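How to set up a towel-handling demo for an open day

These notes come from the June open day at Mokgethi, where Nokuthula Mtshali ran the towel table. They assume you already have an arm on a stand and know how to stop it safely.

What you need

A table with a plain cloth over it, pulled flat. Pick a colour well away from the towel's. Ours was green with a tan-orange towel, which people could make out from the back of the room.

One terry towel. Thin tea towels slip out of the fingers.

A two-finger gripper.

Before the doors open

1. Put the stand behind the table so visitors can face the arm from the front. Level the feet.

2. Run the cables down behind and to the sides, and keep visitors out of that area.

3. Drop the towel on the table and leave it crumpled. A neatly folded towel makes the job look easier than it is.

4. Move the arm to its start position, fingers open, well above the cloth.
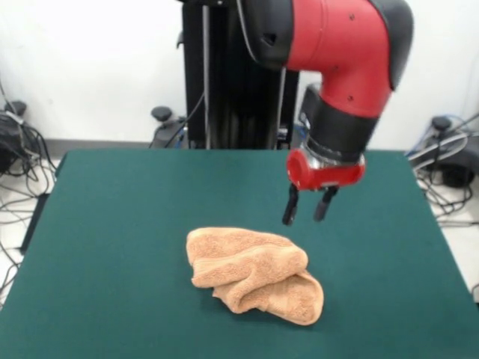

5. Do 11 practice picks. If more than 2 fail, check the finger height first. We had it set too high on the first morning and kept closing on air.

During the demonstration

Tell people what the arm is going to try before it moves. Then bring it down slowly over a raised fold. Flat areas give the fingers very little to hold. Let the tips push into the pile a little before you close them.
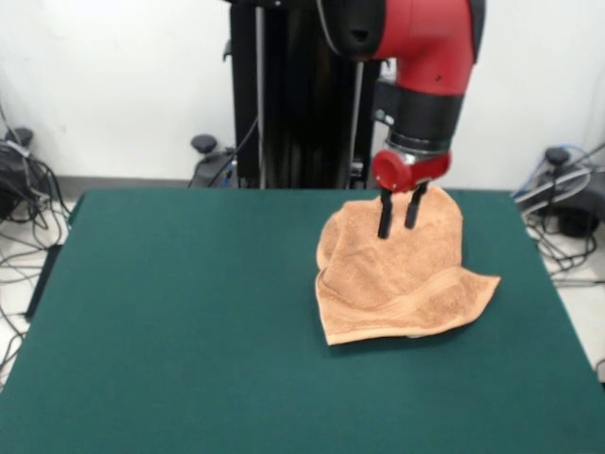 Pause for questions while the arm is still. Most visitors ask how it finds the towel, so have a short answer ready. After each run, shake the towel out and drop it somewhere else on the table.

Keep each session to nine minutes. We had 446 visitors through, and longer sessions made the queue back up to the Drudum stand.

Packing up

Park the arm, switch off at the controller, and coil the cables last. Brush the lint off the finger pads before they go back in the case.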